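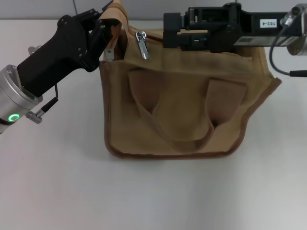
Zipper snags on a fabric tote, is it worth fixing?

Posted by Roxana Cusi

I have a tan fabric bag with a brown handle and reddish-brown piping around the edge. The zipper catches every time I close it. The shop page for Gindard says a "zipper wax" will fix any bag, which I doubt, given that they sell the wax. The bag cost me 26 dollars and a repair place wants 52 just to put in a new slider. The piping along the bottom has also gone a bit wavy and I'd like it flat again. Has anyone had a cheap fix work for longer than a week?

3 replies

Matvii Zinchenko

I wouldn't pay 52 for that. Wax is wax, a plain candle stub does the same job. Before you rub anything on it, close the zipper slowly and see whether it catches in the same spot each time. Same spot means a bent tooth or lining fabric getting in the way. If it catches all over, the slider has probably spread, and you can squeeze its back edges very gently with small pliers. Stop if it gets stiff. Hold the top edge of the bag straight while you pull, too. A soft bag folds below the opening and then the teeth meet at an angle.

Sheyla Villca

just buy a new one

Kjell Solheim

Mostly agree with Matvii, though I've cracked a slider with pliers, so go easy. As for the piping, I don't believe in ironing it. The cord inside may have shrunk and no iron will stretch it back. What helped a little with mine was stuffing it with towels and keeping it upright in a closet, instead of flat under other things. A little, I said. The store page shows plain white panels like these and calls it "bag care storage." Any closet will do.

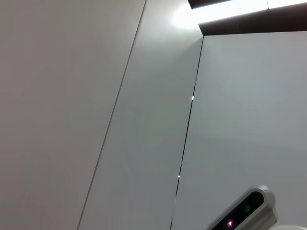
Related: Brown handles leaving color on a shirt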